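Equipment Review: Plurkus Simulation Package for Two-Arm Kitchen Handling
Ellmont Culinary Institute, Office of Equipment Planning

Purpose of the review

The Office was asked to evaluate the Plurkus simulation package before the Institute commits capital funds to a two-arm handling station for the teaching kitchens. The package is sold by Varuston as a planning tool. It allows a buyer to build a work surface on screen, place utensils and produce on it, and run a simulated robot through handling tasks before any hardware is ordered.

The review covers the software license, the object library and the planning reports. It does not cover the arms or hands themselves, which will be the subject of a separate purchase request. Readers who need the full price schedule should consult the budget worksheet held by the Office.

Licensing and cost

Varuston offers the package by annual seat or as a site license. The Institute tested it on 11 seats over one term, with access for kitchen instructors and for planning staff. At that level the annual seats were the less costly choice. The site license becomes the better value at 19 seats, a number the Institute would reach only if the pastry and food science programs joined.

Two charges were not clear in the first quotation. Custom objects are billed separately from the standard library, and technical support after the first year is an added line. Departments preparing a budget should ask for both in writing. The competing quotation from Charvát included support for the full contract period but offered a smaller library, with very little fresh produce in it.

Setup

Installation took one Saturday and required no outside help. The package ran on the workstations already in the planning room, although those with 32 gigabytes of memory loaded the larger kitchens noticeably faster than the others. Any department with older machines should include an upgrade in its request.

Work surfaces are assembled from a menu. Counter material, height and depth can be changed at any point, and objects already placed stay where they are. Saving and copying a layout is simple, and instructors with no background in robotics were able to prepare their own after a short introduction.

Objects and layouts

The library is the strongest part of the package. Much of it consists of items that a kitchen would own, and the produce is varied in shape and surface. Reviewers built most of their layouts around sorting and transfer tasks, with a basket at one side of the counter and vegetables set out on plates or mats. Such layouts show early in the planning process how much open counter a station needs, and how near a container may stand to the arm.
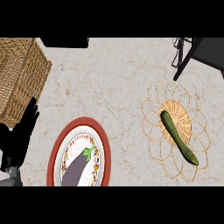

Produce handling layout in simulation: wicker basket beside the robot hand, eggplant on a dinner plate, zucchini on a woven placemat.

Surface detail is good. The veining of stone counters, the weave of baskets and mats, and the mottling on vegetable skins are all rendered with care. Whether this level of detail is worth paying for depends on the use. For floor planning it adds little. For a program that intends to train or test camera-based handling, it matters a great deal, and the plainer objects in the Charvát library would be a real limitation.

Weaknesses were also noted. Soft items are poorly served - the towels and dough in the standard library behave as stiff shapes. The search function returns results in no useful order. Stands and overhead fixtures can be placed freely, but the package gives no warning when one of them narrows the working area, and this must be checked by eye.

Planning reports

Each saved layout can produce a report listing reach, clearance and the estimated time for a task. The reach and clearance figures were helpful in discussions with the facilities department and led to a deeper counter being specified in the draft plan. The time estimates should be treated with caution. They assume that every grasp succeeds on the first attempt, and no purchase should be justified by them alone.

Reports export to a spreadsheet without difficulty. The printed version is less satisfactory, as long object names run into the next column.

Support

Varuston answered most written questions by the next working day. One request, on changing the default hand model, remained open until September and was then resolved by a software update. The manual is complete but assumes some knowledge of robot control, and new users will rely mainly on the built-in lessons.

Rating and recommendation

The Office rates the package 82 out of 100. Points were deducted for the handling of soft items, the unclear quotation and the time estimates.

Purchase is recommended on annual seats for one year, with renewal to be considered once the hardware request has been decided. The budget line should include the support charge and a modest allowance for custom objects. Departments wishing to share the license should notify the Office before the seat order is placed - seats added later in the year are billed at the full annual rate.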